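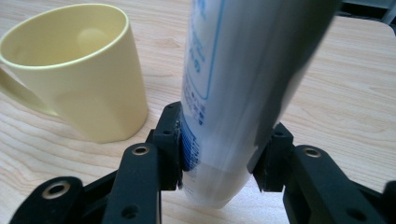 4.2 Joint editorials and the answer of the council

In this section we look at how the newspapers of the Darnunura region wrote about the press rules of the regional council, which came into force in October. The rules moved the questions of reporters from the open session to a written form, and the council office could answer the form or leave it. Before this change, a reporter could stand up at the end of a session and ask.

Our material is 131 editorials from 14 newspapers. All were published in the first 60 days under the new rules. We did not include letters from readers, even when the newspaper printed them on the editorial page, and we did not include columns signed by one person. Two coders read every text. Where they did not agree, they read the text again together, and the later code is the one we use.

The first question was whom the editorial speaks to. In the older texts from the region, which we discussed in Section 3, the writer mostly speaks to the council, often by the name of the chair. In the new material the reader is addressed much more. A typical opening explains what a session is, who may sit in it, and what the reader of the paper will no longer find in the Thursday-style summary, as the editors call the short council report.
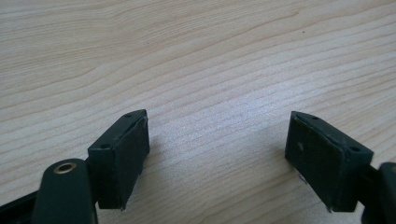
Kausar Naqvi | October
Shares 60 | Comments 14

Figure 3. Light wood-grain tabletop.

The second question was about the word "we." In the papers owned by Clodance, "we" means the newspaper staff in nearly every case. In the independent papers it often changes inside one text. It begins as the staff, becomes the press in general, and by the last paragraph it includes the people of the town. The Sornico paper did this in its first editorial on the rules, and other papers later took over some of its sentences with permission. We coded such texts as "mixed," and we think this group should be studied alone, as it does not behave like the other 2.

It was more difficult to code the tone. Irony is common in this region and it can be missed by a coder who has not lived there. For instance, one editorial thanked the council for giving its reporters more time to rest. Our first coder marked it as positive. After discussion it was marked as critical, and we then went back to all texts that contained thanks.

The council answered in public only once, with a statement of four paragraphs. It did not name any newspaper. It said that written questions give better answers, and that the open session had become too long. Amadi, the smallest town in our study, printed the statement in full beside its own editorial, without a comment on it. Most other papers quoted one sentence, and it was usually the sentence about the length of the session.

We cannot say from this material if the editorials changed the opinion of readers. For this a survey would be needed, and the newspapers do not all keep the same kind of sales records. What we can compare is the order of publication. The independent papers wrote first and the Clodance papers followed, in most towns after the council statement was already known. Section 4.3 takes up this delay and compares it with the interviews we made with editors.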